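What Does a Bank Do With Your Money?

When you put money in a bank, it does not sit in a box with your name on it. The bank writes down how much you gave it and promises to pay you back when you ask. Money you put in is called a deposit.

Most of it gets lent to other people. Say Ilir Janevski wants to open a bike shop in the town of Dernness. He borrows 900 dollars from the Vonadau Savings Bank and pays it back over 12 months, plus a little extra. The extra is called interest. The bank keeps part of it and pays part of it to the people who made deposits.

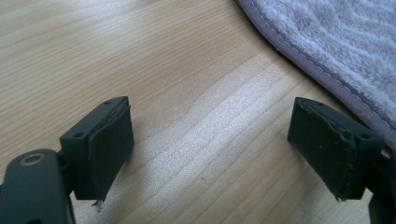
What Is a Reserve?

A bank can't lend out everything. Some people will come in each day wanting their money – to buy groceries, pay rent or fix a car. So the bank keeps some money ready. This is called a reserve.

What if everyone came at once? That is called a bank run. The reserve would run out, and the bank would have to get more money fast. It might borrow from the central bank, a special bank that lends to other banks.
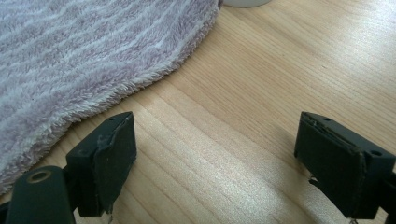

Could you lose your savings if a bank closed?

In many countries, deposits are insured. If the bank closes, the insurance pays people back, up to a limit set by law.

Who Checks on Banks?

People called bank examiners do. They read the bank's records and ask how many loans are being paid back on time. If too many are late, they can tell the bank to be more careful about lending.

Words to Know

Deposit – money you put in a bank
Interest – extra money paid for borrowing
Reserve – money a bank keeps ready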